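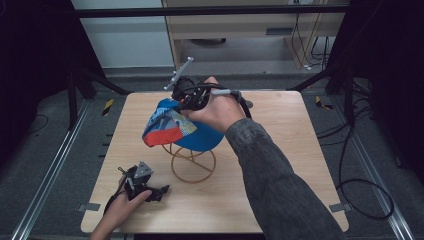

Print this page
E-mail this page

Starnelik 2 is out today, and it learns from your hands

Jitville, June - We've been sitting on this one for a while, so I'm very happy to be the person who gets to write it up. Grirkel is releasing Starnelik 2, the new version of our software for turning hand-held gripper demonstrations into motion plans that a robot arm can run. It's available to all current licence holders from nine o'clock this morning, and to everybody else as a 28-day trial.

I'm Lilla Dudás and I look after the planning side of Starnelik. Our press releases are normally written by someone with better manners, but I asked if I could have a go at this one, and they said yes before I'd finished the sentence.

If you've used the first version you'll know the routine. A person picks up a gripper in each hand, does the job at a table, and the software keeps track of where both grippers went, how they were turned and when the jaws opened and closed. Then it works out how two arms could do the same thing without knocking into each other. It did this well with boxes, cups and tools. It did it rather badly with anything that sags.

Hats were what broke it. One of our early customers wanted to put caps on display stands, and we said "of course, lovely, send us your recordings" and then spent most of the winter regretting it. A cap gives when you press on the crown. The stand is thin wire, so a depth sensor sees bits of it and guesses the rest. And if the cap has a loose bit of fabric hanging down one side, the old planner would treat it as a solid lump and steer the second arm miles out of the way (I may be exaggerating, but it was a silly amount of table).

So what's changed? The big thing is that Starnelik 2 no longer wants one fixed shape for each object. It keeps a rough outer shape and a firm inner one, and lets the planner pass close to the first while staying well clear of the second. You can drag the line between the two yourself in the editor, and I'd suggest you do, because the automatic guess is still a bit timid with knitted things.

The other change I'm fond of is how we handle a hand that's waiting. In two-handed work there's nearly always a moment when one gripper is busy and the other is lying on the table with somebody's hand still round it. The old version read every little wobble of that idle hand as something meaningful and faithfully copied it - you'd get one arm doing careful work and its neighbour fidgeting like a child in assembly. Now you can mark those stretches as rest, or let the software suggest them for you, and the arm simply parks.

We've also rewritten the timeline, which people have been asking for since day one. Both hands sit on the same screen, you can trim one without shifting the other, and undo works across the lot. There are 28 ready-made task templates in the box, up from a rather stingy handful, and they cover placing, folding, hanging, stacking and a few kinds of sorting.

Our tracking partner Harju has updated its plug-in to match, so if you record with their kit you'll need both updates. Please do the Harju one first. I did it the other way round on my own machine and lost a morning to it.

In our own tests on cap placing, the time from finished recording to a plan we were happy to run came down to 38 minutes, and that includes a person checking it. We used to set aside the whole afternoon. Your own figure will depend on how tidy your recordings are and how fussy you are about the result, and I'm told I am very fussy.

A few things haven't made it in. Tasks where an object passes from one gripper to the other in mid-air still need some hand editing. Shiny surfaces are better than they were but I wouldn't call them good. Old project files open fine, though once you've saved them in the new version they won't go back, so keep a copy.

Licence holders will find the download in their account under Releases. Anyone who'd like the trial, or a demonstration at our Jitville workshop, can write to the Grirkel press desk and it'll be passed along to us. Bring your own awkward object if you come - we'd love to try it!

Print this page
E-mail this page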